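Re: [housekeeping-list] pillowcases going gray, and where do you all fold?
From: Yaqin Ye
Date: 8/6/20

Zhiqiang Song wrote:

> We have the same 56 pillowcases we bought when we opened and they have
> all gone that sad dishwater color. I've bleached them twice and I swear it
> made them worse, kind of yellow at the hems. Is it time to throw them out
> or is there a trick? Also my back is killing me from folding on the bed. What
> are people using for a folding surface? Our laundry room is basically a closet.
>
> Zhiqiang
> Budeo Guest House

Hi Zhiqiang, and hi everybody, I've been reading along for months and never post, so here goes!

Please don't throw them out yet. Yellow at the hems after bleach is what I got too, the year I took over the linens at Irnine, and I was sure I'd ruined the whole shelf. Ours came back pretty well. What I did was stop the bleach completely and do a long soak in oxygen powder, hot as the tap goes, overnight in the bathtub of whichever room was free. Then a regular wash with half the detergent I used to put in, and an extra rinse. I think a lot of the gray was old soap (you could feel it, they had that slightly waxy hand). The first soak water came out the color of weak tea, which was disgusting and also very satisfying. I did two rounds on the bad ones. The hems never went all the way back to white but you'd have to be looking for it.

If yours are a poly blend they may not come up as far as cotton does. I have a few blends left over from the previous owner and they've stayed a sort of oatmeal color no matter what. Those live at the bottom of the stack and go on the spare pillows in the closets.

The other thing, and I know somebody said this back in November, is to keep whites away from everything else from the minute they come off the bed. I used to dump it all in one cart, whites and cleaning rags and the blue stuff from the back hall, and then sort it at the machine. Well, by then a damp rag had been sitting on a pillowcase for four hours. Now there are two bags on the cart and whites go in their own. It took my helper about a week to stop mixing them and now she yells at me when I do it.

For dark greasy marks on colored fabric I do dish soap, straight on, rubbed in with a fingertip, left for twenty minutes before it goes in the wash. Check it before it goes in the dryer! If you can still see the mark, do it again. I've baked in more stains than I want to admit.

On folding. Oh, your poor back. I folded on beds for years and I'm short, so I was bent over like a question mark by noon. What you want is something at about hip height with a smooth top, and it doesn't need to be big. A pillowcase is small! You can fold one on a surface not much wider than a desk if you do it in thirds the long way first and then in half and half again. I like a slick top with no grain to it, because the cloth slides and you can smooth it with the side of your arm. My sister-in-law folds on the ironing board, which makes me crazy, everything hangs off both sides. 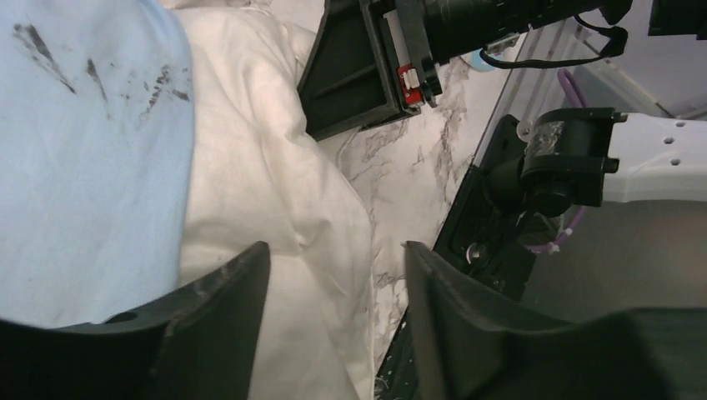

Wipe the top down first, every single time, even if it looks clean. Marble patterns are the worst for this because the veining hides everything, and you don't find the smudge until it's on the pillowcase. I keep one dry white washcloth just for that and if it comes up gray I wipe again.

I also shake each piece out hard before it goes down, two good snaps, and let it drop instead of spreading it out with my hands. Then find the closed end, pull the corners, and go. If they've been sitting balled up in the basket overnight I give them ten minutes in the dryer with a damp towel and start over. Life's too short to iron pillowcases, sorry to the ironers on here.

For a closet-size room, you could look at a drop-leaf table on the wall. Deng (the little hardware place by the bus station, if you ever get over this way) sold me the brackets for mine and I screwed them into the studs myself. It's held up fine so far, though I wouldn't sit on it.

Does anyone have an opinion on the Hisodix oxygen powder, the big tub? I've been buying the small boxes and going through them like crazy. Also still looking for somebody who wants to split a case of flat sheets, full size, white. I only need half.

Let us know how the soak goes, Zhiqiang. Do a few first and not the whole lot.

Yaqin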